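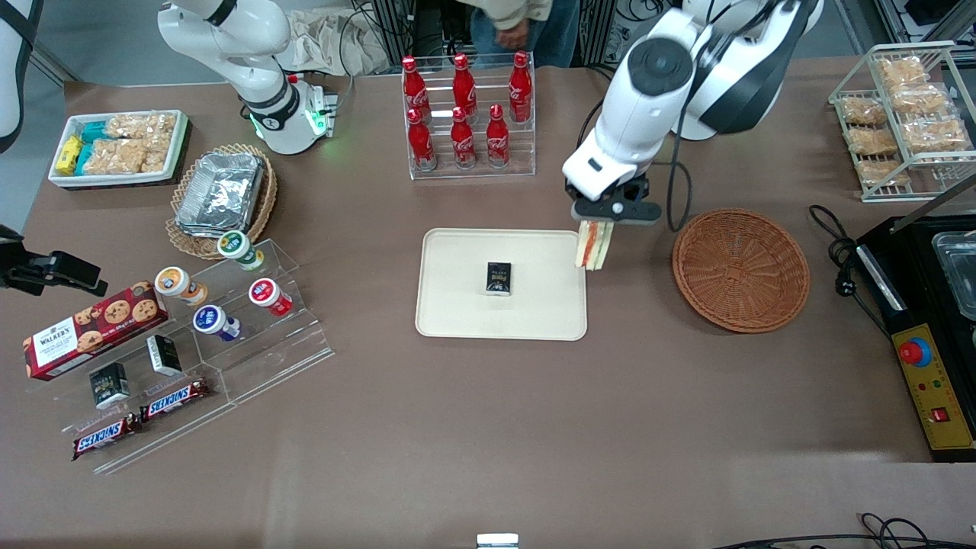

It doesn't get tired at the end of a shift but I do, and I would still rather be the one who checks the order, Andor Vida told me, and then went back to reading a ticket.

Vida has worked at Daler for nine years. The company makes up snack and lunch orders for offices, clinics and two bus depots in and near Bautista, and for most of its life it did so with long tables, paper tickets and people who knew where everything was. An order could be one sandwich and a drink. It could also be a box for a night crew, with a different list of things people would not eat for every name on it.

Last September the company put in three two-armed robots from a supplier called Vurkow. They work at ordinary tables stocked with ordinary goods: sandwiches, cookies, candy bars, small cups of snacks, bags of baked things, Coca-Cola in a rack. A list comes in, the arms pick the items and set them down, and a person looks the order over before it goes out.

That last step was not in the original plan. Vurkow's proposal had the checking done by software called Jernumis, which compares the order with what the cameras see. Jernumis still runs, but Daler kept a person at the end of each line after the first two weeks, when the system passed several orders in which the right sandwich had been set down with its filling showing on one side and its bread pushed in on the other. The software had no opinion on that. Customers did.

Sandwiches remain the hardest thing on the list. A cookie box has flat sides and stays the shape it was. A cut sandwich gives when it is squeezed, and it gives differently depending on the bread and how long ago it was made. Grip too lightly and it slides. The staff worked out early that the kitchen's softest bread was a poor match for the arms, and the kitchen changed to a firmer loaf. Two of the people who make the sandwiches were unhappy about it, and one of them still brings it up at most meetings.

Daler had 69 employees on the day the robots were switched on. It has the same number today, although they are not all the same people and many are not doing the same work. Six of the former pickers now stock the tables and watch the arms. Four moved to the kitchen. Three went out on deliveries, and a few left, at least one of them because she did not want to spend her day next to a machine. Her manager wrote her a good reference and did not try to talk her out of it.

Aksel Hafstein runs operations. He is careful about what he claims. The company packed 1756 orders in the last full week before my visit, he said, and it could have packed that many with people alone. What it could not do was fill the shift that starts at four in the morning. He had been advertising for that shift for more than a year. People took the job and lasted a month.

"I didn't have somebody in that job to replace," he said. "I had an empty spot and a supervisor covering it."

The four o'clock shift now has two people on it. They fill the racks and trays before the first orders come in, and they stay near the tables once the arms begin. Much of the skill is in the filling. A bag that leans on its neighbor may come up with the neighbor attached. Candy bars go down label up and apart from each other. Everything has a place, and it has to be the same place as yesterday, a rule that bothers the older hands more than the new ones. For years each of them had set a table to suit their own reach.

Vida showed me what he meant. When he picked by hand he kept the drinks close, as they were heavy and he had a bad shoulder. The robots' layout puts them toward the back. "I load them once and then I don't lift them again all morning," he said. "So it's better for the shoulder. But my hand still goes to the wrong side of the table."

His pay went up by a dollar an hour when he took on the checking. He thinks it should have been more. A stoppage is his to deal with now, and stoppages come on most days: an item dropped, a packet the cameras cannot make out under its own shine, an arm that waits for something that has run out. He is expected to have the line going again within 20 minutes or call Vurkow. The training for this took two days. He would have liked a week, and several others I spoke to said the same.

Hafstein agrees about the training. On pay he would only say that it is under discussion.

There is another complaint that is harder to put a figure on. The old tables were loud. Pickers worked facing each other and talked through the whole shift – about kids, about games, about whoever had just left the room. At the new ones a person stands at the end with a ticket in hand and the next person is on the far side of a pair of arms. Some like the quiet. Vida doesn't. He has started taking his break with the kitchen staff, who still work side by side, and who have told him at length what they think of the bread.

Daler has been offered a fourth robot and has not yet said yes. Hafstein wants to see a full summer first, when staff take their vacations and the orders change over to cold food. He has asked the people at the tables to write down every stoppage until then, in a notebook kept next to each line. When I left, Vida was filling in his for the morning and asking across the room how to spell "cellophane."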